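Inicio Visitas Crónicas Talleres Archivo Contacto

Crónicas > Puertas abiertas > Loliseck

Tenía pendiente contaros la visita a Loliseck desde hace ya unos días, y entre unas cosas y otras se me ha ido quedando en el cuaderno. Fuimos el 20 de abril de 2025, en la jornada de puertas abiertas, con un autobús que salía de la plaza de Nyanda bien temprano y que llegó con el tiempo justo para un café de máquina (bastante decente, todo hay que decirlo) antes de que empezaran los grupos. A mí me tocó el segundo, con gente de lo más variada: un matrimonio que lleva una pensión, varios estudiantes de formación profesional, una señora que había limpiado oficinas toda la vida y que hizo las mejores preguntas de la mañana, y un par de chavales que solo querían ver moverse algo.

Para quien no lo conozca, Loliseck ocupa una nave antigua de conservas junto al río. Dentro hay dos grupos que comparten pasillo y cafetera. Uno trabaja en Fladesska, que es cosa de tiendas: reponer estantes, girar los envases para que la etiqueta mire al cliente, apartar lo caducado. El otro lleva Liretti, el proyecto doméstico, y era el que yo quería ver, porque en mi casa somos muchos y siempre hay algo encima de todo. La entrada costaba 2 euros, que iban para la cafetería, y te daban una pegatina.

Empezamos por Fladesska. Han montado un pasillo de supermercado en miniatura, con su luz blanca y hasta un cartelito de oferta, y una máquina que repone botes desde una caja. Va despacio, muchísimo más despacio que cualquier reponedor que yo haya visto, pero va. En la pared tenían apuntados los intentos de la campaña que empezó en agosto: 2.011, escritos a rotulador. Pregunté cuántos habían salido bien y me contestaron, con mucha amabilidad, que dependía de lo que entendiera yo por bien. Si el bote queda de pie en el estante, casi todos. Si además tiene que quedar alineado con los demás y sin empujar al vecino, la cosa cambia bastante. El señor de la pensión se rio y dijo que a él le pasaba lo mismo con los sobrinos.

Lo que más les cuesta, por lo visto, son las bolsas. Un bote es un bote aquí y en cualquier parte, pero una bolsa de patatas o de arroz se dobla, se escurre y nunca está dos veces igual. Nos dejaron coger una pinza de mano, de esas de recoger cosas del suelo, para que probáramos nosotros a colocar una bolsa de lentejas en una balda alta. Yo tardé una barbaridad y la dejé boca abajo, así que salí de allí con mucho más respeto por la máquina y, de paso, por la gente que repone.

Después cruzamos el pasillo y entramos en la parte de Liretti, y ahí me habría quedado el día entero. La idea es trabajar las tareas de casa primero en simulador y pasarlas más tarde al piso de pruebas, que es un piso de verdad, con su cocina estrecha y su baño sin ventana. Nos explicaron que cada tarea se repite 100 veces en el ordenador, cambiando los objetos de sitio, antes de plantearse siquiera llevarla al piso. Tienen 29 tareas en la lista. Algunas suenan a poca cosa (apartar un vaso, cerrar un cajón) y otras las firmaría cualquiera ahora mismo, como vaciar el lavavajillas o despejar las superficies del baño para poder pasar la bayeta.

Esta última fue la que nos enseñaron con más detalle, y me hizo gracia porque es exactamente mi batalla. En mi casa la tapa de la cisterna es una repisa, lo ha sido siempre, y da igual cuántas cestitas compre. En el baño simulado de Liretti también acaban allí cosas que no pintan nada en un baño, entre ellas un bote de refresco y hasta un collar de pinchos.

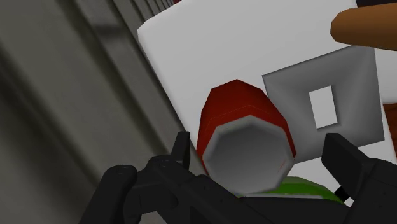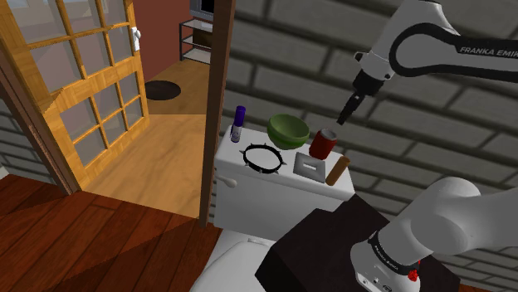
La señora que había limpiado oficinas preguntó entonces lo que todos estábamos pensando: que muy bien lo de coger, pero que dónde se deja después cada cosa. Y ahí hubo un pequeño silencio, de los simpáticos. Nos dijeron que agarrar un objeto de forma sencilla lo llevan ya bastante encaminado, y que decidir adónde va es otro problema distinto, porque en cada casa las cosas tienen su sitio y ese sitio muchas veces solo lo sabe quien vive en ella. ¡Cuánta razón! En la mía las tijeras buenas viven en el cajón de los manteles y no hay visita que las encuentre.

También se habló del agua. Limpiar el baño de verdad supone jabón, superficies que resbalan, una bayeta que hay que escurrir, y de todo eso en el simulador hay poco o nada. De momento se quedan en ordenar, y la bayeta la pasa una persona. Otro asistente quiso saber cuándo se podría comprar algo así y qué costaría, y no le dieron ni fecha ni precio, cosa que yo agradecí. En otras ferias me han prometido mayordomos para el año siguiente y aquí sigo, doblando calcetines.

¿Pueden entonces las máquinas hacer ya las tareas de casa? Yo volví pensando que trocitos sueltos, sí, y con paciencia. Recoger un bote, ponerlo de pie en una balda, abrir una puerta que se deje. Una mañana entera de casa, con el teléfono sonando y el niño que ha dejado la mochila en medio, eso lo veo todavía lejos. La tienda me pareció más próxima, quizá porque allí todo tiene su hueco marcado.

La visita duró más de 2 horas y se me hizo corta. Si os animáis, id con calzado cómodo, que se está casi todo el rato de pie, y apuntaos al segundo grupo, que va con menos prisa. El autobús de vuelta a Nyanda sale del otro lado del puente y no de donde os deja por la mañana; nosotros lo descubrimos corriendo, con las pegatinas todavía puestas. En el aparcamiento de bicis hay sitio de sobra, por si alguien prefiere venir por el camino del río.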